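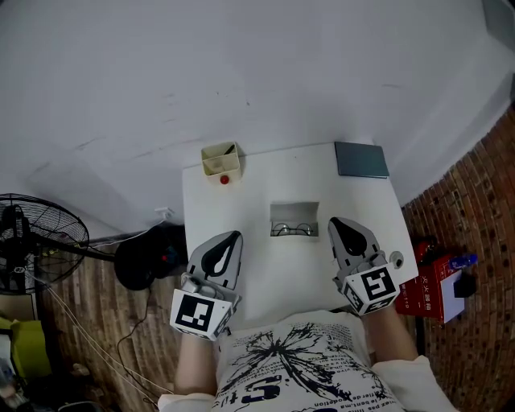 Hand-held grippers at the small table, jaws open, with the eyeglasses between them.

About Zistden

Zistden writes the rules for people who teach robots with their hands. We are a small outfit in Flitstead, and we have strong feelings about cable routing.

Fouad Berrada started the company after a spell at Helmy, where he was handed a 200-page operating standard on his first morning and asked to sign it before lunch. He signed it. So did everyone else, and the binder went back on its shelf until the next new hire. Zistden grew out of the suspicion that a rule should be short enough to be read by the person it applies to.

Our main product is Wekeo, a working code for hand-held gripper sessions. It has 10 rules and fits on one sheet. The first draft had 201, and Fouad still brings up some of the dead ones at dinner.

A few that survived:

Markers stay clean, flat and facing out. A fingerprint on a marker can cost you an afternoon, and it will be the afternoon you had plans.

Open the jaws fully before the first reach. Every take starts from the same pose, including the ones you are sure will be thrown away.

Everyday objects are welcome on the table. Eyeglasses, pens and notebooks are what people own, so they are what we practice on. Handle them as if their owner were watching.

Look at the floor before you sit down. Cables, boxes and fan stands have all been there longer than you have.

Stop when your arms are tired. Write down that you stopped. No one at Zistden has ever been told off for a short session, though several have been told off for a heroic one.

Log the bad takes too. We keep them, label them and learn more from them than we would like.

What we do for clients is simple enough. We visit, watch a session from start to finish, and say as little as we can manage. Then we sit down with the operators and go through their own rules line by line, asking who last followed each one. This is usually the quiet part of the day. They get a shorter set back, plus a training morning to try it out.

So far 700 operators have been through that training. New groups start every September - sooner if you ask nicely - and our door in Flitstead is open on Mondays for anyone who wants to argue about rule six.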